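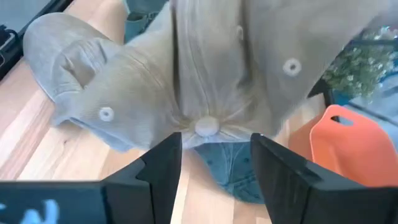

One reader writes that a handheld steamer is a slow iron with a water tank, and that anyone who already owns a decent iron should leave it at that. The objection is fair for shirts. It is less fair for anything lined, curved, napped, or already on a hanger, and that is the work I bought the Deltska for. The reader also asks for notes on scale, spitting, and pump life, all missing from my first post, so this version replaces it.

## What was tested

The unit is the Deltska handheld steamer, the corded version with the removable tank. I bought it from Jukevcombe in January at full price. It replaced an older Rinham, which had a fixed tank and a seal that no longer held. I kept the Rinham long enough to run the two against each other on the same garments.

The Deltska has a metal face plate, a trigger with a lock, and 2 steam settings. The cord is 8 feet long. In the box are a fabric brush, a crease clip, a fill cup, and a heat glove. The glove is too thin to be useful near the plate.

All testing was done at about 3,000 feet. Water boils at a lower temperature here than at sea level, and the steam leaves the head somewhat cooler. Anyone living near the coast should expect slightly better results on heavy cotton than I report.

## Steam output

The low setting gives a soft, continuous flow that is easy to aim. The high setting gives more volume without much more reach. On both units the useful distance is short. Hold the plate away from the cloth and most of the output is lost to the room.

The Deltska holds its rate until the tank is nearly empty, then drops off quickly and the pump gets louder. The Rinham faded gradually over the whole tank. I prefer the abrupt version. A gradual loss is hard to notice, and the last garment in a batch suffers for it.

Spitting is the usual complaint with this type of tool. The Deltska spits in two conditions: when the trigger is pulled before the ready light goes steady, and when the head is tipped face down. The first is avoidable. The second is a real limit, as it rules out working on a garment laid flat on a table. The manual says to keep the head upright and doesn't define upright. In practice the plate can lean forward a fair amount before water comes through.

## Results by fabric

**Wool.** Very good. Jackets and trousers relax quickly on the low setting, and there is no shine. Sleeves need a hand inside to hold the cloth open.

**Cotton shirting.** Adequate. Body panels come out wearable. Collars, cuffs, and plackets do not come out crisp, and repeated passes only make them damp. Use an iron.

**Linen.** Poor if fully dry, acceptable if misted first. The crease clip helps a little.

**Corduroy and brushed cotton.** Good, with care. Steam lifts the surface where an iron would flatten it. Brush with the direction of the ribs after the cloth has cooled. Keep the metal plate off it.

**Caps.** Good. A soft cap, with seamed panels running up to a covered button, is awkward on any ironing board. Stuff the crown with a small towel and steam from outside, keeping clear of the bill if the stiffener is cardboard. Let it dry on the towel. The eyelets need no special treatment.

**Polyester.** Fine on low. High left a faint watermark on a dark lining, which came out with a damp cloth.

## The pump

Deltska fits a Hirano pump. The data sheet rates it for 4,000 start cycles, where one cycle is one trigger pull. The rating matters more than it first appears. A user who taps the trigger in short bursts will reach it far sooner than a user who locks the trigger and sweeps. The older Rinham had no pump and fed by gravity, which explains both its gentle fade and its long life.

I can't say how conservative the rating is. Mine has shown no change so far in noise or priming time. The pump can be reached through the base with an ordinary screwdriver, and Jukevcombe lists it as a spare. The listing was out of stock each time I looked.

## Water and scale

The manual permits tap water. Tap water here is hard, and white flecks appeared at the steam ports after a short period of use. A citric acid rinse cleared them. I then changed to distilled water and the flecks have not returned.

The rinse procedure in the manual is incomplete. It says to fill, heat, and discharge. It should also say to let the solution stand in the warm unit with the power off, then discharge, then run at least one full tank of plain water before going near cloth. Aim the discharge into a sink. The first output after descaling carries loose scale and will mark a light garment.

Empty the tank before storage. The tank cap seals well, but the valve underneath seeps if the unit is left lying on its side.

## Handling

The weight sits in the handle, below the trigger, so the head feels light and the wrist takes less strain than with the Rinham. With a full tank it is still tiring after several garments. The trigger lock is stiff when new.

The cord exits straight down and prevents the steamer from standing on anything narrow. It reaches from a low outlet to the top of a door hook with slack to spare. The swivel works.

The ready light is green on a gray housing and hard to read in daylight. There is no tone.

## Faults

- Cannot be used face down
- Ready light too dim
- Heat glove of no practical value
- Valve seepage when stored on its side
- Descaling instructions leave out the flush
- Spare pump listed but not available

## Recommendation

Buy it for wool, linings, corduroy, hats, and curtains. Keep the iron for shirts. Owners of a working Rinham will gain a steadier flow and a removable tank, and will take on a pump that can wear out. I would wait until the spare is back in stock at Jukevcombe and order both together.

*Revised 1st April. The fabric notes and the pump section are new; the section on travel use was removed, as the unit is too bulky to pack.*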